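Jalletti Soft Pouch, Black, Long Size
Reviewed by Maarja Baranauskienė

I own too many cables and too few places to hide them, so I was an easy mark for a fabric pouch. I bought this one on the advice of Hsin-yi Cheng, who has never steered me wrong except for the Drulent pencil roll, and we don't discuss the Drulent pencil roll.

It's a bag. You put things in it and then you can't see them, which was most of what I wanted. Mine has held a laptop charger, two adapters and a mouse for 30 days of commuting, and the seams are still on speaking terms. The fabric picks up lint like it's being paid by the piece. There are no inside pockets, so everything sinks to one end and you fish for it like the last pickle.

My old Carrasco case was stiffer and stood up on its own. It also took up half my backpack. This one lies down flat on a desk and sulks, and I've come to prefer that.

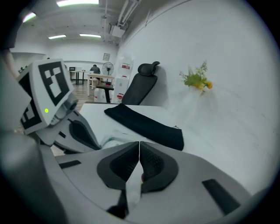
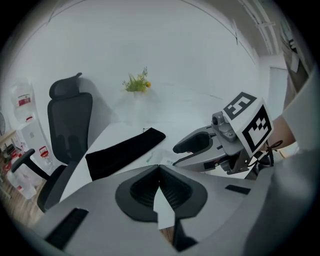
Would I buy it again?

Yes, in a color I could find at the bottom of a dark bag. 4 out of 5, with the missing point going to the lint.

Contact | © 2020 Komance Reviews | Back to top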